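Last updated 12/2/22

Search this site Enter keywords Go

4. Where Things End Up: Storage Drift in the Dellville Households

4.1 Background

Every home organizing system rests on the belief that people will put things back. The literature has been kind to this belief, mostly by not testing it. Earlier work on household storage tends to measure a kitchen on the day it is tidied, which is a little like judging a diet at breakfast. We wanted to know what a drawer looks like after its owners have stopped thinking about it.

The Dellville study followed 6 households through the use of the Clastura method, a storage plan in which every drawer is given one purpose and one only. Residents chose the purposes themselves. They were asked to write them down, and the lists make cheerful reading. "Baking" appears, as does "batteries," along with one entry that says only "good scissors." We use the term drift for any item found in a drawer whose stated purpose does not cover it. A spatula under "baking" is not drift. A spatula under "good scissors" is, although one household argued the point at some length.

4.2 The reserve drawer

The Clastura method also asks each household to keep one drawer in reserve, with no purpose at all, so that later needs can be met without moving everything else. This is sound advice and very hard to follow. A drawer with no purpose seems to act on a household the way a flat surface acts on mail. Of the six households, five had put something in the reserve drawer by the second visit. The remaining household had not assigned one, having run out of drawers.

We had expected the reserve drawer to fill quickly once the first item went in. It did not. In four homes the early arrivals sat alone for weeks, and residents who were asked about them tended to say they were there "for now" (Figure 5). The phrase came up so often in our notes that we gave it a code.

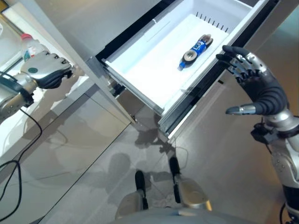 Figure 5. Pull-out drawer and inner bin with a single small item.

4.3 Comparison with the Harnik scale

Harnik scores run from zero to 100, with higher scores meaning that more items are where the owner says they are. The scale was built for workshops, where a missing wrench is noticed at once and often loudly. Kitchens are more forgiving. Our households scored well on objects used daily and poorly on anything used twice a year, a pattern the scale treats as disorder and the residents treated as normal life.

The Tokarz checklist handled this better. It asks only whether the owner can find the item, and leaves the matter of where it ought to live to the owner's conscience. Under Tokarz rules a roll of tape in the bread drawer counts as stored, provided someone in the house knows about it. Usually someone did - and was surprised that the others did not.

The two measures agreed most closely in June, when several residents had guests coming. We make no claim about cause, but future studies may wish to record visits from relatives alongside the drawer counts.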